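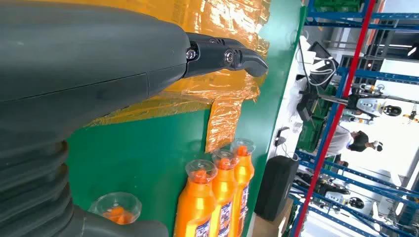

Gwenllian Hopkin had the kettle on before I got my coat off, and she was already talking about vinegar. She has been teaching people to clean their homes cheaply for years now, first at her own kitchen table and lately in a rented hall in Puvville, where 56 people squeezed in one evening in December to hear her talk about grout.

"I thought they'd come for the cookies," she told me. "But they stayed and asked questions until I had to hunt for my keys!"

She grew up in Udmont, the youngest in a house where everything was scrubbed on a schedule, and she says she hated every minute of it. What changed her mind was her first apartment, a sad little place over a bakery, with flour in the window tracks and a bathtub the color of weak tea (her words). She spent a whole weekend on that tub. "I sat on the floor afterward and just looked at it," she said. "I was so proud I called my mother."
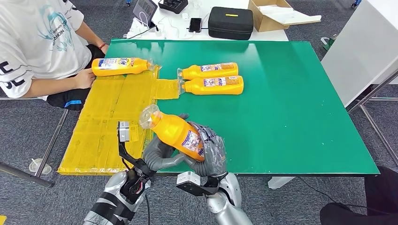
Storage is the subject that really gets her going, and I'll admit I had never given it much thought. Most of us, she says, own far more cleaner than we will ever use, bought because we couldn't find the last one. She wants you to pull it all out onto a table where you can see it. Even four orange bottles with clear caps, three lying on a green tabletop and one held above it, will tell you something about how you shop. "Read the labels, put the twins together, and don't buy another drop until they're gone," she said. She once added up what a neighbor had under one sink and got to $185 – and the neighbor, Fitzgerald Benavides, still laughs about it.

"I had no idea," he told me over the phone. "I'd been buying the same thing over and over. Gwenllian wrote the price on every bottle in marker."
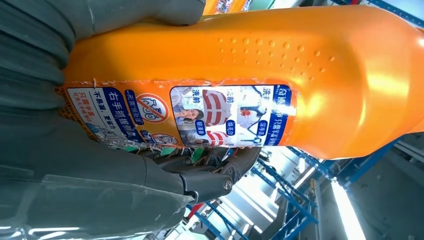 He has since turned into her most faithful student, and he keeps a short list taped inside the cabinet door with the date he opened each thing. Gwenllian approves of the list, though she thinks his handwriting is a disgrace. She'd like to put a small book together next, mostly for people moving out on their own for the first time, and she has a drawer full of notes for it – some on envelopes, one on a paper plate.

I asked where a beginner should start. She poured me more tea and thought about it for quite a while. "The kitchen faucet," she said. "It takes two minutes, and you see it every time you want a glass of water."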